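Right, storage thread. I've been promising this one since September and I've got a cup of tea and a free hour, so let's go. It's going to be long. Mute me now if you don't care about boxes!

Background for anyone new: I mind the craft store at our place, which means I look after everything people use for making things and then put down somewhere else. Glue, paint, pens, bits of ribbon, the good scissors, the bad scissors.

For ages we ran on carrier bags and goodwill. Then Salamatu Nyarko joined us, opened the big cupboard, and a roll of felt fell on her head. She said one word I won't repeat and we started sorting the same afternoon.

First thing we learnt: don't buy the boxes first. I know, I know, buying the boxes is the fun bit. But I'd already got four gorgeous shallow trays from Trutero that don't fit anything we own (they live under my bed now and hold jumpers).

So tip it all out. All of it! We had 714 felt tips. I counted them because Zsófia Vida bet me a slice of cake it would be over 1000, and I'm not a person who turns down cake.

We tested every single one on the back of old posters. 512 still worked, and the other 202 went in a bag for the pen recycling. My fingers were green for days.

Second thing: big boxes for big light stuff, small crates for the fiddly things you reach for all the time. Sounds obvious. We'd been doing it exactly the wrong way round, with tiny tools rattling about at the bottom of enormous tubs.
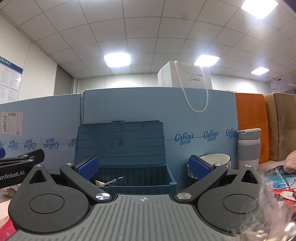 Aranka Gulyás
Craft store minder, Vomerlow Makers

Blue crate with the lid up, two big light-blue boxes behind it. I'm very fond of this arrangement. The crate sits forward where you can get a hand in, and the big ones stand at the back being useful and not asking for attention.

I like a lid that stays with its box, too. Loose lids wander off. I have a stack of loose lids at home that match nothing on this earth and I still can't throw them out, so please don't ask to see my kitchen cupboards.

There's a grey pen-like tool in the crate there, the one with the black tip. Small thin things like that are exactly what used to vanish. Put it in a deep tub and you've lost it till spring. Put it in a little crate and you can see it from where you're standing.

Somebody's going to ask about colour coding. We tried it. Red for paint, green for paper, yellow for sewing, blue for tools. It lasted until we ran out of yellow boxes and the sewing went in a green one 'just for now'.

So these days it's labels. Big ones, on the short side, in fat marker. Szabolcs Kozma does ours as he's got the nicest capitals, and he will redo a label if the spacing is off. I've seen him peel one off three times.

Write what people will call the thing. We had a box marked ADHESIVES and everyone kept asking me where the glue was. Now it says GLUE.

Leave some space in each crate! This is the one I'm strictest about. If it's packed to the brim on day one there's nowhere for new bits to go, and they end up on the table, and then the table's gone.

On that subject, the table. Every surface round here collects little scraps, and I used to do one massive clear-up at the end of the month and hate every minute. Now I do five minutes before I put the kettle on. Crumpled paper in the bin, tools in the crate, anything shiny gets a second look before it goes.

I keep one 'don't know' box as well. Odd caps, single earring hooks, a plastic thing that must belong to another plastic thing. It gets emptied when it's full — no earlier, or you'll throw out the very piece someone comes in asking for the next morning.

Ankica Mladenović wants to know if you should go for see-through boxes instead. I go back and forth on it. They're brilliant for yarn, you just look and grab. For mixed tools I find they make the whole shelf look messy even when it's tidy, so I stick with solid colours and a decent label.

Stacking: heavy at the bottom, and two high is my limit for anything we open daily. We once had a tower of five. Guess which one had the sticky tape in it.

Oh, and wipe them out now and then. A damp cloth and a drop of washing-up liquid does it, with an old toothbrush for the ribbed ones, as glitter gets into the grooves and stays there for the rest of your life.

Next job is the paper drawers, which I've been avoiding. There are 200 sheets of sugar paper in there, all of it curled up at the corners, and if you know how to flatten it please tell me — I've tried books, and I've tried sitting on it.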